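Review: The Skilley Prison Letter Kit
Posted 3/31/26

I have been writing to a man on death row for six years and to a second man, serving life in the same state, for a good part of that time. I started with a yellow legal pad and a roll of stamps and made most of the mistakes there are to make. When our church's prison ministry in Callesbridge bought the Skilley kit for new letter writers, I was asked to try it out alongside them. I used it for four months for all of my own mail.

The kit is meant for people who have never written to anyone in prison and would like to start. It doesn't find you a pen pal. You need to have a name and a facility already, from a church, a pen pal program or a family member. Skilley says this plainly on the box, which I appreciated. A couple of people in our group had expected a name to be inside.

What comes in the box

There is a guidebook, a pad of plain white paper with 60 sheets, matching white envelopes, a mail log, and a folder for keeping the letters you get back. There is also a card with blank lines for the facility address and the person's ID number, so you can copy it correctly onto each envelope.

The stamps are not included. Neither are pens. The guidebook says to use plain blue or black ink, and that is good advice anywhere.

The paper is ordinary but decent. It takes ballpoint on both sides without much showing through. It has no lines, and my handwriting drifts downhill without lines, so I put a ruled sheet underneath. I wish they had included one. The paper has no scent, no color and no border, and the envelopes have no padding and no metal clasp. New writers often want to send something pretty, and in many places it will come straight back or be thrown out.
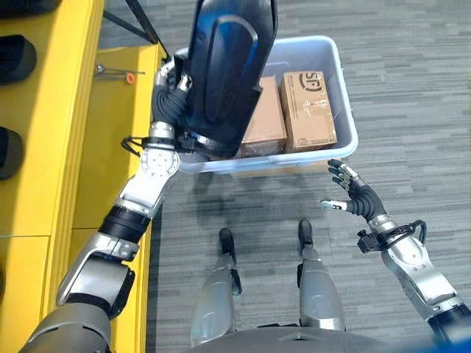

The guidebook

This is the main reason to buy the kit. It is spiral bound and lies flat on a table. The chapters cover how prison mail gets handled, what to put in a first letter, what to leave out, money and favors, writing about faith, and what to do when a letter doesn't come.

The mail chapter is the strongest. It explains that many prisons no longer hand over the paper you wrote on. Your letter goes to a processing company, somebody scans it, and the person inside gets a copy or reads it on a tablet. The mailing address for letters can be in a different state from the prison, while books and legal papers go to another address again. I have seen people give up after two returned letters when the only thing wrong was the address. The book tells you to check the facility's own rules before your first letter and again every few months. I would say check before every holiday too, when everyone sends cards.

It also says to write your full name and return address inside the letter as well as on the envelope. Envelopes often don't reach the person. I learned that late.

The chapter on first letters is short and sensible. Introduce yourself, say how you got the person's name, say how often you think you can write, and ask one or two easy questions. Don't ask about the case. The sample letter is a bit stiff, and three of the new writers in our group copied it nearly word for word. I'd tell anyone to read it once and then close the book.

I was less happy with the chapter on money and favors. It gives one rule, which is to say no to everything. For a beginner that is probably the safe rule. But stamps and paper cost money inside, and a man who asks if you can help him buy stamps so he can write back isn't running a scheme. Our ministry has its own policy on this, and we handed out a page of it to go with the book. If you belong to a group, ask what its policy is before you rely on what Skilley says.

The pages on the death penalty

There are only a few of these, near the back, and I turned to them first.

They get the practical things right. People on death row may be in a cell alone for most of the day. Their mail can be held up when the unit is locked down. Their cases go on for many years, with long stretches where nothing happens and then a great deal in one week. The book warns you not to pass along legal advice or news you picked up online, and to remember that mail is read. Anything you write about the case could be seen by the state. It also says that if a date is set, you should go on writing about the ordinary things you always wrote about, unless he wants to talk about something else.

What's missing is anything for the writer. There is half a page that says you may feel grief and should speak to someone you trust. I had a friend in another state's program whose correspondent was executed, and half a page would not have done much for her. I would have liked a list of questions to ask early on, such as whether the person would want you to be in touch with his family or his lawyers, and whether he would want a visit. Those are hard to bring up once a date is set.

The book takes no position on the death penalty. Some in our group thought it should. I am against it and have stood outside in the cold to say so, but I don't think a kit about letters needs to argue the point. The families of victims are mentioned once, with respect, and I was glad to see it.

The mail log

I expected to skip this and ended up using it more than anything else. Each line has room for the date you mailed a letter, the date you got one, the main things you talked about, and anything you promised to look up or send. After a few weeks you forget whether you told the story about the flooded basement to one man or to the other. You also forget what he asked you. With the log I could check before sitting down.

It showed me how long the mail takes, too. My letters to one facility were taking seven days to get in, and his took longer to come out. Knowing that, I stopped worrying at the wrong time.

The columns are narrow. If you write large, you will run out of space. The log is stapled and the cover of mine came loose in the second month. A strip of tape fixed it.
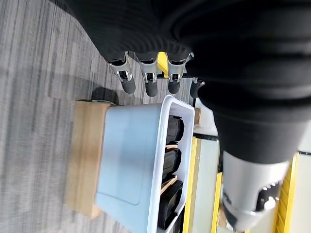 The folder

The folder is the weak part of the kit. It is thin cardboard with two pockets, and the pockets hold very little. A man with time and a lot to say can fill both sides of a dozen pages, and he may send drawings. My folder was bulging by April of any normal year's worth of mail, and I moved everything to a plastic file case I already had. Buy one of those if you plan on writing for long.

How it compares

Our group had two other things on hand. The Foken writer's guide is a booklet with no paper or envelopes. It is cheaper and it is better on the subject of visits, which Skilley barely mentions. It's also older, and its mail section was clearly written before scanning became common. I wouldn't give it to a beginner on its own.

The Çınar stationery set is only paper and envelopes. The paper is nicer than Skilley's, heavier and a little cream in color. One of our writers had a letter on it refused by a facility that takes white paper only. For prison mail I would leave it alone and keep it for thank-you notes.

You could put together most of the Skilley kit yourself from a drugstore. A pad, a box of envelopes and a notebook for a log would do the job. You would be missing the guidebook, and Skilley does sell that separately. For a person who already has writing supplies at home, that's what I would order. For a ministry handing something to a room of new people after a service, the full box is easier, and it gets more of them to write the first letter before they go home.

Things I would change

A sturdier folder. A ruled sheet to go under the paper. A larger log, or at least a refill. More on visits and phone calls, even if it is only a list of what to ask the facility. A proper chapter for people whose correspondent is facing an execution date. The type in the guidebook is also small, and many of the people who do this work are not young.

Who should buy it

Buy it if you have a name and have been putting off the first letter. Buy it for a church or a local group that is starting from nothing. If you've been writing for years you don't need it, though I would take the log by itself if they sold it that way.

I gave my copy of the guidebook to a new writer in our ministry. She has sent one letter so far and is waiting to hear back.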